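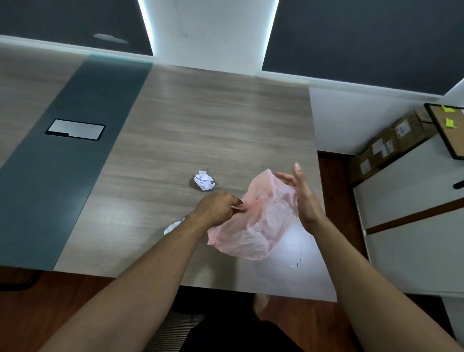
Moved flat last month. I now own 27 carrier bags and no tin opener.

The bags live inside another bag, under the sink. Everyone I know has this arrangement and we have never once discussed it.

Fulley is a lovely town if you like hills and being told your bin is the wrong bin.

There are four bins. I had a leaflet. I put the leaflet in one of the bins and it was, I have since learned, the wrong one.

Rang the council at ten in the morning. I was caller 80 in the queue. They play you a flute.

By caller 52 I had grown quite fond of the flute.

The woman who answered was very kind and said soft plastics don't go in any of the four. They go to the shop on Nair Road, where there's a big cage by the trolleys.

Walked to Nair Road. The cage was full. Someone had balanced a bread bag on top with real care, like the last brick in a wall.

Walked home with my bags. In a bag.

Meanwhile the old flat's energy supplier has sent a final bill for 2766 pounds. I lived there five months and mostly wore a coat.

They say it's an estimated reading. I'd love to know what they estimated I was doing in there. Smelting, possibly.

Sent them a photo of the meter. They've replied thanking me for choosing a smart tariff, so that's going well.

Neighbour upstairs has lent me a tin opener — left-handed, and I'm not. Took me most of the six o'clock news to get into some chickpeas.

Update: bill is now 100 pounds. No apology, but they did ask me to rate the experience out of five.

Gave them a three. The flute people would have got a four.

Going back to Nair Road in the morning, before the bread bag crowd gets there.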